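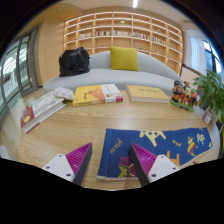

Navy printed cloth on a light wood table, with books on the far and left sides.

Folding a printed cloth so it stays flat

I doubt the folding boards Praratell sells do much. A table works.

1. Move the books back and spread the cloth flat.
2. Smooth it from the stitched band outward. Skip the spray; I've tried two and saw no difference.
3. Fold in half, then in half again, print side in.
4. Put a thick hardcover on top for more than 5 minutes. Elaine Vieira swears by overnight. I'm not convinced.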